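About us - Hekdale

Who we are

Small software company. We write the bits between a camera and a moving gripper: perception, grasp planning, control, and the tooling that holds it all together. No hardware of our own, never have had. You bring the arm, we bring the code.

Started with 7 people in a shared office, 16 now. Most of us write code, the rest test it and complain about it (usefully).

What we do

Our main product is Quintela, a planner for picking up soft, crinkly, awkward packaging. Shiny wrappers are hard. They fold, they reflect, they hide each other. Quintela looks at the pile, picks a grasp, checks the path and hands it to the controller. If the view changes it plans again, no restart needed.

Then there's Trosovo, our data tool. Takes recordings from hand-held grippers, lines up the video with the finger positions, throws out the bad bits. Last release went through 378 test recordings overnight without falling over, wich was a first.

Snack packets, hand-held grippers, office sofa:
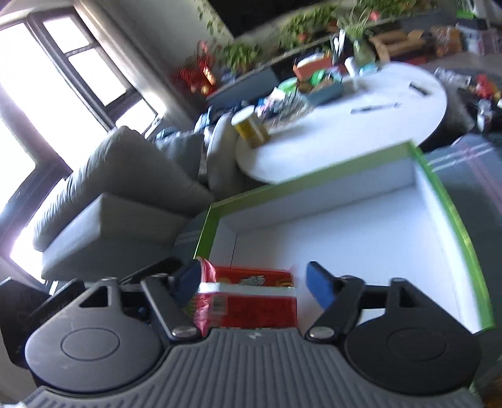
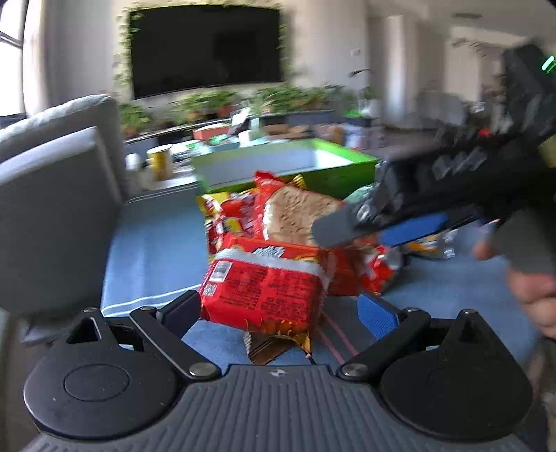
Everything we train on gets replayed in Skakport, our simulator, before it goes near a customer's arm. Slow but worth it. A full check takes about 68 minutes on one machine, and we're working on that. May release should help.

How we work

Short projects, plain reports. We send you the logs, the failures too. You keep your own recordings, we don't pass them round. Changes to the planner get read by a second person before they go in, no exceptions, not even for tiny fixes.

Who we work with

Packing firms, a couple of univeristy labs, one bakery. If your items are odd shapes, good. If they're all the same size box, you probably don't need us and we'll say so.

Get in touch

Use the contact form. Tell us which arm, which camera, what you're picking up. Photos of the items help a lot. Replies normally go out before 5pm.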